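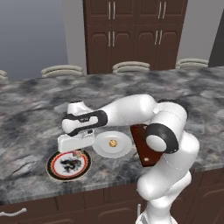

**Veikko Turunen** wrote:
I would not pay for the honing until you know if you have stains or etching. They are different problems. A stain is something that soaked in and it can usually be drawn out with a poultice. An etch is acid damage to the polish. Sealer does nothing for etching, before or after. Which one did the Nikolaidis guy say you have?

---

**pantrydoor** wrote:
He didn't use either word. He said the top was "tired" and quoted me $700 to hone and reseal the whole thing. The slab and install were $3,140, so that felt like a lot for one day of work. Cundis quoted $430 but that is only for the area by the sink.

I have dull rings where glasses sat, and one darker patch near the stove that I think is olive oil.

---

**Veikko Turunen** wrote:
Rings are etching. Dark patch is a stain. Do the patch yourself first. Baking soda and water won't do much for oil, so buy a real poultice powder or mix baking soda with a little acetone. Peanut butter consistency, quarter inch thick, plastic wrap over it, tape the edges, leave it a day. Then take the plastic off and let it dry out completely before you scrape it with something plastic. You may need three rounds.

---

**grout_weather** wrote:
Acetone near a stove, please turn the pilot off if it's gas and open a window.

Also I disagree on waiting. If the finish is going, hone it now and be done. We went from polished to honed and stopped noticing rings at all. They still happen, they just don't show up against a matte surface.

---

**Krešimir Kos** wrote:
They do show up on darker honed stone. Mine is a dark gray and every lemon shows as a lighter spot. On a pale top I agree with you.

I've had the same counter for 11 years. Never had it professionally honed. I rub the bad spots with polishing powder and a damp cloth when I get sick of looking at them. It takes ten minutes a spot.

---

**pantrydoor** wrote:
Which powder? Amico has one called Flimero, but the label says "natural stone" and doesn't mention marble.

---

**Krešimir Kos** wrote:
I've used Flimero. It works on a polished finish. Don't use it on honed because you will get shiny patches. Try it in a corner behind the toaster first.

---

**grout_weather** wrote:
I used the same stuff and got a cloudy spot the size of a saucer. So results vary. I probably rubbed it dry, the instructions are terrible.

---

**Veikko Turunen** wrote:
Yes, it has to stay wet the whole time. If it starts to drag, add water.

pantrydoor, test the sealer too. Put a spoonful of water on the stone and leave it 15 minutes. If the spot goes dark, it's absorbing and you need to reseal. If it doesn't, save your money. A lot of people reseal every year when they don't have to, and the extra coat just leaves a haze.

---

**slab_and_sons** wrote:
Fabricator (not one of the two mentioned). $700 for a full hone and seal is a normal price where I work. What I would ask is whether they are doing the edges. Plenty of quotes leave the edge profile polished and then you have two finishes on one counter. Get it in writing.

I'd skip the partial job. The blend line is hard to hide, especially on gray. 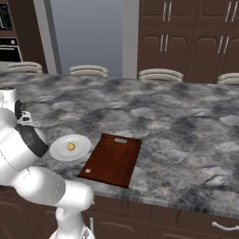
*White plate on gray-and-white marble.*

---

**pantrydoor** wrote:
Edges were not on the quote. I've emailed them.

Update 02/04/2022: did the water test in four places. It went dark by the sink and nowhere else. Two rounds of poultice on the oil patch and it's lighter but still there. Third round is on now.

---

**grout_weather** wrote:
I'd still hone it.

---

**Krešimir Kos** wrote:
Seal by the sink, finish the poultice, and look at it again in a month. The rings aren't going anywhere.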